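Notation, second attempt
12/05/2025

The Stinmont solo runs seven minutes and I have now written it down twice. The first score was in Benesh, which I read slowly. The second is a floor plan with counts, which the dancers prefer and which loses everything above the hips.

Tzu-hsuan Kan learned the part from the March recording and came to rehearsal with the turn at count 341 going left. My score says right. The recording was flipped when it was transferred, so she had the whole solo mirrored and very clean. We kept her version for the Alvarado performances and I changed the score to match.

The arms are still a problem. Thijs Smits wants them written as positions. I think they should be written as paths with an arrival count, as the choreographer never set a shape for them and said so in class more than once. We tried both on section 3. Positions were faster to learn — one afternoon — but the phrase came out in steps, with a stop at the end of each bar. 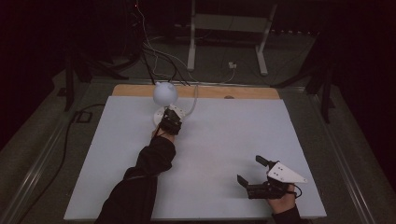 Photo: Thijs Smits

For now the score has paths for the arms and positions for the head. Lirkum gets a copy next week. The Ondden cast will work from the old one until the tempo marks in the last section are checked against the piano part.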